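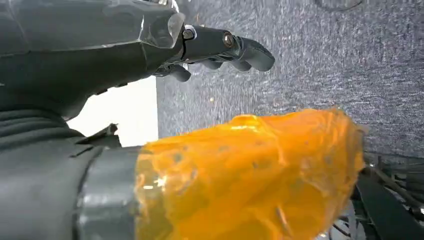

The Skevmont is a two-armed service robot made by Pusura and sold mainly as a kit with jointed, multi-fingered hands. It was designed by Jayson Magbanua and first offered to workshops and small retailers in March. Buyers can lease it or purchase it outright, with setup handled by the dealer Ludeck.

Each arm is rated to carry 2 kg and runs for 4 hours on a charge. A full recharge takes 50 minutes. The kit weighs 190 kg with its base - heavier than the earlier Cruzado, which had simple clamps in place of hands. 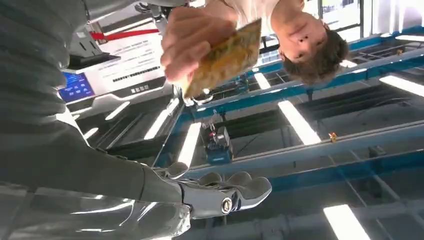 Handover is the task most customers ask for, and Pusura sells it as a separate software package. The robot takes light goods from a person and passes them on to a shelf or counter. Flat items, such as the yellow-and-gold one held out toward the silver-and-white hand, are harder to grip than boxes or bottles, and the package includes a slower setting for them. The ribbed sleeve over the arm can be replaced without tools.

Reviewer Wiremu McPhee praised the finger control but found the setup menus confusing. Replacement fingers are sold singly.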